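Slow Supper in Fesstead

I moved to Fesstead for the rent and stayed for the bread. I know how that sounds! But when you live over a bakery (mine is called Rarkis, and the stairs to my place smell like toast all day long) you start to care about crust the way other people care about baseball.

For years I bought a loaf, ate half, and let the other half go hard on the counter. Then last November the power went out on our block for a whole evening, and my neighbors and I ended up eating cold supper by flashlight: ends of rye, a lump of cheddar, pickles, one very good pear. It was the best meal I'd had in months. I've done it every week since, lights on now, and I've gotten fussy about it.

The cheese comes from Tejada, a shop on the hill with 10 kinds in the case and a line out the door before holidays. I ask for the heel of whatever they're trying to finish. It's cheaper, and the flavor near the rind is the part I like anyway. The mustard is from Disach and it's hot enough to make your eyes run. Buy the small jar.

Take the cheese out 30 minutes before you eat. Slice the bread at the last second, thicker than you think, and put the butter out early too or you'll tear everything to bits. I used to toast the bread and I've quit, except with rye that's three days old, which needs it.

As for plates, skip them. I put everything straight on wood and let people reach.

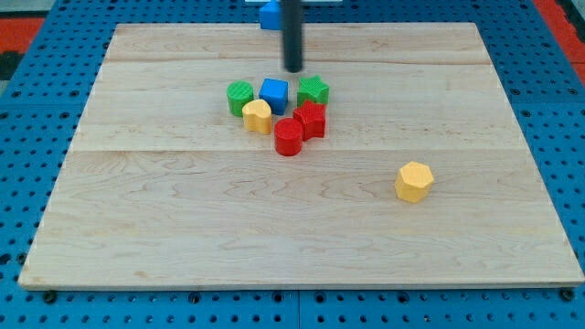
Can you make the whole supper ahead of time?

Most of it, sure. Pickles and mustard can sit out for hours, and the cheese will be happier for the wait, but leave the bread whole and the pear uncut until people are in their chairs. Cutting both takes me less time than finding the napkins.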